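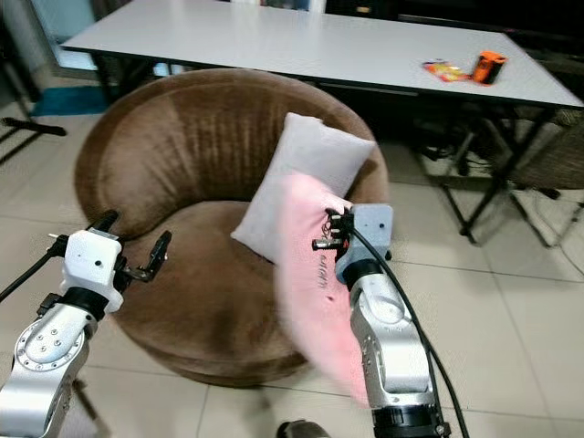

I've been wanting to write about February for weeks, and now that the linen room has calmed down a bit I finally have a free evening. So, the robot! We have one on our floor at Lesgate, everybody calls it Orby, and I have become one of those people who talks about a machine at dinner.

Some background for anyone new. I work in the back of a guesthouse group, in the part with all the cloth in it: towels, throws, covers, the odd robe. On a busy day we used to pass 500 pieces through our hands, and most of that was picking a thing up, finding a corner, shaking it out and putting it where it goes. You don't think of it as skilled work until you watch two metal arms try to learn it. Cloth is horrible for a robot! It never hangs the same way twice, and it swings about when you lift it. I've got so much more respect for my own fingers now.

What has changed for us is mostly the order of the day. Before, all four of us sorted until lunch and then did repairs if there was time, and there was never time. Now Povilas Kairys and I take turns being with Orby in the mornings, 2 hours each, and the others get straight on with mending and checking. The mending pile had been there longer than I had. I saw the bottom of the basket on a Wednesday and took my sister a picture of it.

Being with Orby means setting things out for it, watching, and stopping it when it gets into a muddle (my favorite is when it lets go and then carries on with great confidence, holding nothing). It's slower than I am. Uriel Aravena, who looks after the setup, keeps a tally, and on our best morning so far it got through 67 pieces without one of us stepping in - I do that before my first coffee, nearly. But my shoulder doesn't ache at night the way it did, and I hadn't expected to notice that so soon.

It hasn't all been lovely. There was a tense meeting at the beginning when hours came up, and I was one of the people asking. We were told that the hours stay as they are through the summer and that we'll talk again after. I would like that in writing, and I've said so. Povilas thinks I worry too much, but he has been there 20 years and I've been there three.

Still, I like going in. I like that Uriel asks us how we would pick something up and then goes away and changes things - last week I spent half an hour showing him how I find the edge of a throw by feel, and he wrote it all down. I'd never had to put it into words before.

Next on the list is fitted sheets. I can't fold those either, so Orby and I will be starting level.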